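**From:** Rasha Geagea
**To:** Vimendale names list
**Date:** 1/7/22
**Subject:** Re: Is Smadi a first name or a surname?

Khalil Najjar wrote:

> I've been going through the Irkumside parish book again and have a question for the list. There is a child entered as Smadi in March, with no father's name and the mother given only as "of Kuken". A few pages on there is a man signing as Smadi, and I can't tell whether it is his first name or his last. Has anyone met it as a given name? My daughter is expecting and has taken a liking to it, so I would like to know what I'm telling her.
>
> Also, is anyone still keeping the spelling list? My copy stops at 600 entries.
>
> Khalil

Hello Khalil, and all,

I've met it as both. In the Irkumside book it is nearly always a surname, and the man who signs on the later page is one of that family. He turns up again as a witness with his first name written out, though the ink is poor and I wouldn't like to swear to it. The child is a different matter. The clerk in those years put the given name in the left column and left the right one blank if he had no father to enter, and Smadi is in the left. I read that as a first name.

Surnames used as first names were common enough in the valley. Often it was the mother's maiden name, handed on so that it wouldn't be lost. If the mother came from Kuken that would fit, as there were Smadis farming there. I haven't found her marriage or her baptism, so please treat this as a guess.

On whether it was given to boys or girls, the entry doesn't say and the clerk was careless about it. I have four other children with the name on my cards. Two are plainly boys, one is a girl, and the last I can't place. I wouldn't let it put your daughter off either way.
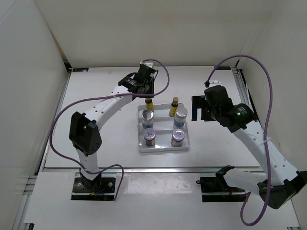 *Six containers in their tray.*

As for sound, my grandmother said it with the weight on the first part, SMAH-dee. My cousins on the coast say it the other way, with a long second half. Both seem fine to me. The spellings I have are Smadi, Smadie, Smady and one Smaddy, which I think is a slip of the pen. If your daughter wants something people can spell over the phone, the plain form is the one to go for. It goes well with a longer surname – with a short one it can sound clipped.

Please don't pass on the meaning given in the old Vimendale booklet. It says the name comes from a word for a ford, and I have never found that word anywhere else. The booklet gives the same meaning for three other names, so I suspect the writer was fond of fords. I would put "meaning unknown" and leave it there.

The spelling list is still going and I keep it now. It stands at 1258 entries, of which some 80 still need checking against the books. I'll send you the current copy tonight. It's a plain text file, sorted by the first spelling found, so look under the oldest form if a name seems to be missing. Kay and Kaye are still in as separate entries and I haven't decided whether to join them.

Could you send me the page number for the March entry? Mine was copied from the index and the index skips a leaf somewhere near there. If you have a clear copy of the signature as well I'd like to see it.

Regards to your daughter,
Rasha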